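**Skakgate, July** — Baneo today announced the results of its first full comparison of gripper controllers carried out in simulation. The work compared two controllers for the same parallel gripper, one developed by Baneo and one supplied by its partner Mindetti, and it is the largest test that the company has made without using a physical arm.

Over 4,000 grasp attempts were recorded during the comparison. Each controller received the same tasks, the same start positions and the same time limit. The only part that was changed between the runs was the software that decides when the fingers close, how fast they close and how much force they keep after the first contact.

"We wanted a comparison which a customer can repeat," said Valter Eklund, who leads the gripper program at Baneo. "In our earlier tests we changed the controller and the fingers in the same week, and afterward it was difficult to say what had given the improvement. This time we kept the fingers as they were and we left the camera in its place."

Baneo selected a view from the wrist for the comparison, looking out over the gripper body and along the two fingers. The same view is used by both controllers as input, and it is also the view that the engineers used when they reviewed the failed attempts.
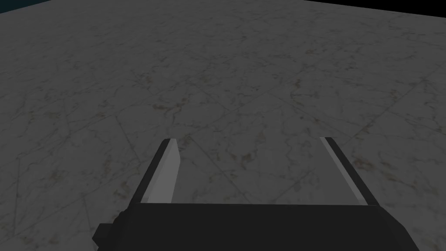

Simulated wrist views from the comparison: the fingers open over a tiled floor, and a gray, slightly egg-shaped ball between the fingers.

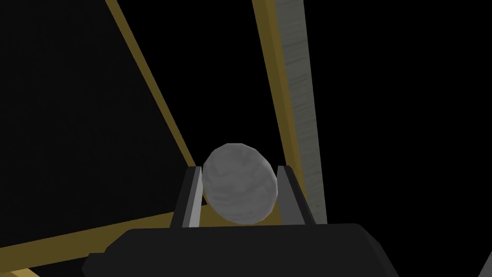 **Will the results be the same on a real gripper?**

They will be close for firm objects, but Baneo does not expect them to be the same for soft or slippery ones. The simulator treats friction in a simple way, and a real finger pad becomes worn with use. For this reason the company will repeat a part of the tasks on hardware before it gives any figures to customers.

**What the comparison found**

The two controllers showed different strengths. The Mindetti controller closed faster and was the better of the two on objects with flat sides. The Baneo controller was slower, but it dropped fewer rounded objects during lifting. Rounded objects are a known difficulty for flat fingers, as the contact area is small and the object can turn when the arm begins to move.

The Baneo controller dropped 171 objects after a grasp had been confirmed. The Mindetti controller dropped 233. Most of the difference came from the first moment of the lift, when the Mindetti controller reduces its force earlier in order to save energy. Mindetti has received all recordings and is preparing a new setting that keeps the force until the lift is complete.

Eklund said that the numbers should be read with some care. "A drop in simulation is a very clean event. The object falls, the run is marked and the next run starts. In a factory somebody must walk to the cell and pick it up. We count the drops strictly because we know what they cost later."

The comparison also showed a weakness in the Baneo controller. When an object was placed far to one side, the first finger sometimes pushed it before the second finger made contact. The controller then waited for a stable signal and used most of its time limit. A correction has been written — it moves the wrist a small distance toward the center before closing — and it will be included in the next release.

**Hardware tests and access to the task files**

The hardware tests will take place at the Hellwig laboratory, where both controllers will be installed on the same arm one after the other. Hellwig will choose the order of the tasks and will keep the log. Neither Baneo nor Mindetti will be allowed to adjust settings after the tests have started.

Baneo will also make the task files from the simulation available to customers who already use its grippers. The files contain the start positions, the object shapes and the limits for each task. A customer who has a different controller can run it through the same tasks and compare it with the published drop counts. The recordings themselves are not included because of their size, but they can be requested.

**About Baneo**

Baneo develops electric grippers and control software for small assembly and packing cells. The company is based in Skakgate, where it also has its simulation group and its customer training.

**Press contact**

Valter Eklund, Gripper Program, Baneo, Skakgate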